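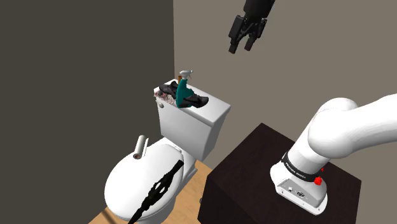 The bathroom in the simulator, cistern lid and all.

24/06/2026

Well, I finally got the bathroom to load without the floor dropping out from under everything, so I'm calling that a good day before I moan about the rest of it.

I'd been putting this one off. The kitchen sets are easy in comparison, big flat worktops and loads of room, and the planner is spoilt by them. Then you ask it to deal with the top of a cistern, where the left end and the middle are crammed with stuff (a spray bottle, two dark shoes hugging it from either side, a low speckly thing tucked in at the front) and the only clear bit is over on the right. Plus a paper roll on the closed lid of the loo, which rolls if you so much as look at it in the wrong physics settings. I spent most of the morning on that roll! Friction up, friction down, damping up, and in the end it was the collision shape, a lumpy hull with too few sides. I swapped it for a proper cylinder, gave it a bit of rolling resistance and it behaved.

The afternoon was all Predula. That's my name for the new planning layer, and I regret it already because I keep typing Perdula in the launch files and then wondering why nothing starts. I gave it the spray bottle as a target and asked for grasps, and out of 1,000 samples it kept 161 after the collision check. I was chuffed with that for a good ten minutes. Then I looked at where they were and nearly all of them came in from above, straight down over the trigger head, where the fingers would have precious little to close on. The decent ones go round the body at the narrow part of the neck, and the left shoe rules out half of those and the right shoe has a good go at the other half.

So the question is whether to move a shoe first. Predula can do that in theory, it has a "clear the way" step that I wrote in a rush back in August and haven't properly looked at since. I turned it on and it took 48 seconds to decide to pick up the wrong thing. Wrong in a fairly sensible way, mind you. It went for the speckly one at the front, seeing as that was lowest cost by its sums, but moving it opens up no room at all for the fingers. The cost wants a term for how many good grasps you get back afterwards. I've written that on a sticky note and stuck it on the kettle.

Perception was its usual self. I ran Briluvell over the depth from the simulator and it merged the bottle and the right shoe into one blob, because they touch, and then fitted a lovely confident box round the pair of them. Two dark shoes and one teal bottle, you'd think colour alone would do it, but the colour weighting was still at nought from when I was testing grey blocks. My own fault. Turned it up and they came apart nicely.

Tomorrow: new cost term, rerun with 15 different seeds, and rename Predula if I can face changing the config in all those places. Must remember to buy milk too, I had the last of it black and it was horrible.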